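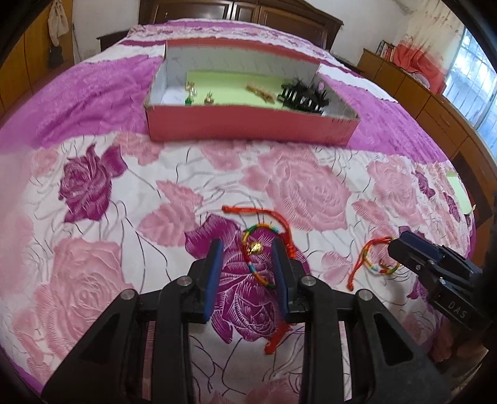 *The bracelet with the bell, between the blue pads.*

The list had to be with Heather Bright before dinner, and Ebere Onyeka had written only the first line of it, "new pads." She sat on the floor beside the bed with the notebook on her knees. The bed was her work table. She had asked for a real table in October, and the answer was that a table is furniture and furniture is a different budget.

The money for the rest of the year was 724 dollars. Heather had written this number in her message with no greeting before it, so it looked like the number of a bus.

"Read me what you have," said Ashton on the phone. Ashton Hollis did the same work as she did, in another town, and he had to send a list too.

"New pads."

"And then?"

"Then I am thinking."

She had thought about it all morning while she worked. The task was to pick up a bracelet, hold it and lay it down in another place, and then to do it again. The bracelets were braided from thread, and one of them had a small gold bell. The cords were the difficult part. A braid is thick enough and the pads hold it well, but a loose cord goes where it wants. When the pads closed on a cord alone, she could not feel if they had it or not. She pulled the handle and she hoped.

"A set of pads is 80," she said. "I want two sets."

"Dudum sells them cheaper."

"The Dudum pads become smooth. You told me this yourself."

"I did tell you," said Ashton, and she heard him eating something. "What about the arm?"

She had been waiting for him to speak about the arm. Heather wanted each of them to plan for a small robot arm from Vultonar, to be bought together next year if everybody saved a part now. The part was 255 dollars for each person. With the arm, Heather wrote, they could see on the same day if the work was good. The arm would try to lift the bracelet in the way that Ebere had lifted it, and if it failed they would know what to repeat.

Ebere liked the idea and she also did not like it. She looked at the bed, at the big roses on the spread, and tried to imagine where the arm would stand. It needed to be fastened to something hard. A mattress moves when you breathe near it.

"If I pay for the arm I must have a table," she said. "If I have a table I must pay for the table. Then I do not have the pads."

"So ask for the table again."

"It is furniture."

"Call it a base," said Ashton. "Write *mounting base for arm*. I am serious. Heather does not read the word, she reads who is paying."

Ebere wrote *mounting base* in the notebook, to see how it looked. It looked like something a company would buy. She felt a little ashamed and she left it there.

Her niece had made the box which stood near the far end of the bed, with green paper for grass and very small figures on it, and had asked that it stay on the bed until she came back. The wooden bridge inside was her favorite piece. Ebere had promised. She worked around the box now as you work around a sleeping cat, and sometimes, when her hand was tired, she looked at the bridge and not at the bracelets. If the arm came, the box would have to move. She did not put this in the list, although it was a cost too.

"Are you still there?" said Ashton.

"I am adding."

She added it two times. The pads were 160. The part for the arm was 255. It made 415, and what remained was 309, and from this must come the base, the screws and something for the days when a thing breaks. Her father had repaired sewing machines, and he always kept money for the day when a thing breaks. He put it in a tin and he did not call it savings. He called it the needle money.

She wrote it as the last line, *needle money*, then she crossed it out and wrote *spare parts*. Under it she wrote a question for Heather: who will own the arm, if we all pay for it, and in whose house will it sleep?

"In whose house will it sleep," Ashton repeated, when she read it to him. "Leave this. Do not correct it."

"Is it wrong?"

"No. It's what I wanted to ask, and I was going to write a whole page."

She copied the list in clean handwriting and photographed it and sent it. Heather answered before Ebere had stood up from the floor. *Pads yes. Base yes, but get me a price. On the house question, I had not thought, let me call you both tonight.*

Ebere read it again, slowly, in case there was a no hidden in it. Then she took the gripper by the handle and closed the pads and opened them, to hear if the screws needed tightening, and went to find a tape measure.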